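**Rekska Shared Workshop — Two-Arm Bench Build**

**1/** The Rekska Shared Workshop is pleased to report on the two-arm bench, which members have been building since October. This thread covers the frame, the wiring, the software and the rules for booking. Questions may be posted as replies and will be answered in the evening.

**2/** The project was proposed by Akosua Akpalu, who leads the build. Ekow Acheampong is responsible for wiring and for the control computer. Both are members of the workshop and give their time without charge.

**3/** The purpose of the bench is modest. Members asked for a small, permanent place to practice teaching a pair of arms to handle ordinary household items. Earlier attempts on an open table had to be packed away each night, and every setup began again from nothing.

**4/** The frame is aluminum extrusion. It was cut on the workshop saw and squared on the floor before any panel was fitted. The first attempt was out of square at the back left corner and was taken apart. Members planning a similar frame are advised to measure both diagonals before tightening anything.

**5/** Both arms are bolted to the front rail. An earlier drawing placed them on opposite sides, facing each other. Ms. Akpalu rejected it after a cardboard trial, in which it proved awkward to reach past an arm to change the items on the mat.

**6/** The walls are papered. The pattern, a large maroon flower on pale gray, was chosen by vote from three remnant rolls and passed by a narrow margin. The mat has a quieter print of vines and small leaves. Both can be replaced without taking the frame down, and the workshop intends to change them from time to time so that the software does not come to depend on one background.

**7/** Spending to date stands at $2,991. Of this, $1,158 was met by the annual equipment fund and the remainder by member pledges. The accounts are kept in the binder by the front door, and any member may read them.

**8/** Wiring took longer than planned. Corrugated sleeving was fitted over the cables along the arms after a bare lead caught on an elbow during a slow test. The lead was replaced the same evening. The loops have been left generous, and members are asked not to tie them back for the sake of neatness. 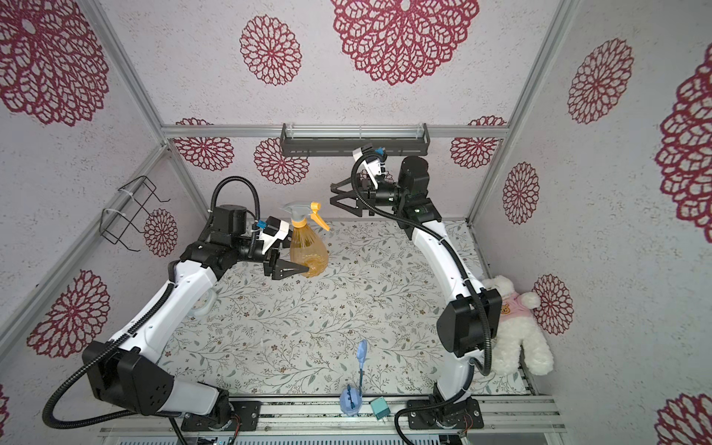 **9/** The choice of items matters more than we expected. A spray bottle has a narrow neck that the fingers can close around, but the trigger head makes it top-heavy as the liquid goes down. A toothbrush standing in a cup is a different problem again, with a thin handle and very little to hold. Soft toys have been the most forgiving objects so far.

**10/** Each arm carries a small camera at the wrist. Mr. Acheampong set the exposure by hand, as the automatic setting drifted whenever a white link passed close to the lens. The settings are saved under the name "Adjei" on the control computer. Please load them and do not edit them. Copies may be made freely.

**11/** The control software is called Zenik. It was written by members and is kept on the workshop server. It records what the operator does with the hand controllers, plays it back, and stores each attempt as a numbered session. To date, 190 sessions have been kept. Attempts that went wrong are kept as well, under a separate label, and members are asked not to delete them.

**12/** A note on the wall fittings. The wire rack on the left is held with cable ties, which was meant as a temporary measure and has now lasted long enough that we have stopped calling it one. The gray shelf on the back wall is properly fixed. Putting items onto the shelf is planned as the next task, once lifting from the mat is dependable.

**13/** Known faults at present:

- The right arm loses its zero position if power is cut while it is extended. Park it before switching off.
- The left gripper closes slightly harder than the right at the same setting. Thin-walled cups should be handled on the right.
- The mat creeps toward the front rail during long sessions. Check it before you begin.

**14/** Safety rules are short. Keep hands outside the frame while the arms are powered. One person operates and one person stands at the stop button — 2 people at all times, with no exceptions for experienced members. Long hair and lanyards are to be tied back.

**15/** Spray bottles may hold water only. Cleaning products are not permitted on the bench, whatever the label on the bottle may say.

**16/** Booking is through the sheet beside the control computer. Sessions last two hours. Members who have not used the bench before should first complete the introduction given by Ms. Akpalu, which takes one evening and includes parking the arms by hand.

**17/** Several members have asked whether the design will be shared. The cut list and the bolt schedule are being checked against the finished frame and will be released under the name Fellell. The drawings currently in circulation are out of date and still show the arms facing each other. Please do not cut metal from them.

**18/** We would be glad to receive spare household items for practice, in clean condition and free of sharp edges. Small boxes, cups and soft toys are all useful. They may be left in the crate under the stairs. Glass cannot be accepted.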